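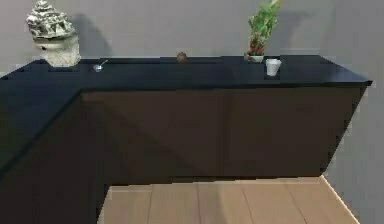 A computer rendering of an L-shaped counter, with a black top over dark brown cabinets.

The price of a new kitchen used to be something you worked out with a cabinetmaker and a pencil. These days it starts with a free online planner, a drawing of your dream bench and a figure at the bottom of the screen. The figure is nearly always pleasant. I have my doubts about it.

My own began in December, when I typed our measurements into the planner run by Skitley, a flat-pack chain with a showroom near us. It gave me a total in 6 minutes. I wanted to believe it. Then I read the grey type underneath, where I learned that the total left out delivery, fitting, plumbing, wiring, the removal of the old kitchen and something called "site variation".

Site variation means your walls. Ours was built in the years when builders trusted their eyes, and no corner in the house is square. A planner assumes every corner is.

"People come in holding the printout like a contract," says Kianoush Jafarzadeh, who has fitted kitchens for most of his working life and now mostly fixes other people's. "I ask them who measured. They say the computer did. The computer has never been to their house."

He charges 400 dollars for a site measure and takes it off the bill if you go ahead. I asked whether that wasn't just a sales trick with a tape measure attached. He laughed and said of course it was, but at least I'd end up with the right measurements.

The chains say their customers understand what an estimate is. Gimo, which sells much the same cupboards in different colours, told me its planner was "an inspiration tool". Ditaton said its own was "a starting point for a conversation". Neither would say how often the final bill matches the first number, or how far off it tends to be. If the answer were flattering, I suspect I'd have heard it.

There is a case for the planners, and I'll make it. They let you try a layout without a salesperson breathing on your neck. They can show you early on that the fridge door will hit the pantry. For a renter or a first-time buyer with no idea whether a kitchen costs as much as a bicycle or a car, any number is a help.

But a number that leaves out the labour isn't much of a number. I had three quotes done in person, and the cheapest was 40 per cent above what the screen had promised. The dearest, from a family outfit called Salinas, was higher again, though it was the only one that mentioned moving the power point behind the stove — a job the other 2 would presumably have found halfway through.

We haven't signed anything yet. The old kitchen still works, apart from one drawer, and Skitley emails me every few days to say my design is waiting.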